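Clarkholm Residents' Help Board
Home > Kitchens and Household > Washing up

Water collecting under plates in a dish rack, and marks on a white worktop

Posted by Chae-won Hong
3 replies. Viewed 3,676 times.

I moved into a flat in Clarkholm with no dishwasher, so everything gets washed by hand and left in a rack beside the sink. The rack is the ordinary sort, a dark plastic tray with ridges along the bottom and a wire frame that sits in it. It came from Piątek, the household shop near the bus station, and I haven't got the leaflet any more.

Two things are bothering me. The first is that water stays in the tray. I tip it out in the morning and there is more by the evening, and after a few days the grooves feel slimy. The second is the worktop, which is white. When I lift the tray to clean underneath I find a grey line where the edge has been sitting. It comes off with a cloth if I catch it early but last time it took a good deal of rubbing.

I should say that my large plates are nearly too big for the slots. They stand up all right but they come quite close to the tray, and I wonder if that is part of it. Is there a way of arranging things so that the plates dry properly, or do I need a different rack? I don't want to spend much. I would also like to know what is safe to use on the worktop, as the flat is rented.

Kiprono Minja

You don't need a different rack. I have had one of the same type for nine years, in two kitchens, and it is the loading and the cleaning that matter.

Start with the plates. Put the big ones in first and don't fill every slot. If two large plates stand close together the water is held between them and they will still be wet at bedtime. Leave a slot empty between them if you have the room. Bowls should lean, with the open side facing down and forwards. If you stand a bowl upright it simply holds water.

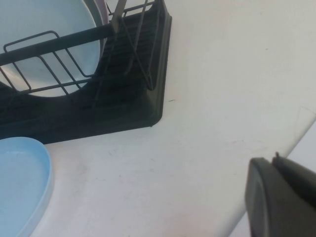
Clarkholm, November

Big plates in a rack of this type do hang down close to the ridges, as the pale blue one does, and it does no harm so long as the water can get away. What does cause trouble is a tray that is dead level. Most trays have no slope of their own to speak of. Fold a thin cloth or slip a couple of plastic furniture pads under the back edge, so that the water runs forward. If your tray has a spout or a gap in the rim, point that at the sink. If it has a plain rim all the way round, the water will gather at the front and you can tip it out in one go – much quicker than mopping between the ridges.

For the slime, take the wire frame out once a week and scrub the grooves with an old toothbrush, hot water and washing-up liquid. Go along the ridges and then do the rim, where the dirt sits and is easy to miss. If there is a chalky crust, lay kitchen paper along the grooves, pour on white vinegar and leave it for half an hour. Rinse well. Dry the underneath of the tray before you put it back. I think your grey line is mostly that, water and dust held under the edge.

Check the feet of the wire frame while it is out. If the coating has worn through they will rust, and rust does mark a white worktop.

Ro-un Han

Just dry up with a tea towel and put things away. I never leave anything in mine overnight. I wouldn't have a rack at all if it was up to me, they take up half the side.

Gun-woo Cheon

Agree with most of what Kiprono says but be careful with vinegar if you don't know what the worktop is made of. It is fine on the plastic tray. On marble and some other stone it will leave a dull patch, and you won't get your deposit back for that. Do the tray in the sink and keep the vinegar there.

For the grey line I would try these in order:

Warm water and washing-up liquid on a soft cloth, left to sit for a few minutes.
Bicarbonate of soda mixed to a paste with water, rubbed very lightly. Test it first somewhere that doesn't show, such as behind the kettle.
If neither works, ask the letting agent what the surface is before you try anything else.

Don't use a scouring pad or cream cleaner on a shiny surface. It takes the shine off and after that it stains more easily.

I keep a microfibre drying mat under my tray. It has to be washed with the towels and hung up to dry, or it gets to smell worse than the tray did. I have two and swap them over.

Chae-won Hong

Thank you. I have put pads under the back and the water does come forward now. The line came off with the bicarbonate, tested behind the bread bin first. The feet on the frame look all right except for one, which has a small bare spot, so I will keep an eye on it.

Last updated Nov 17, 2022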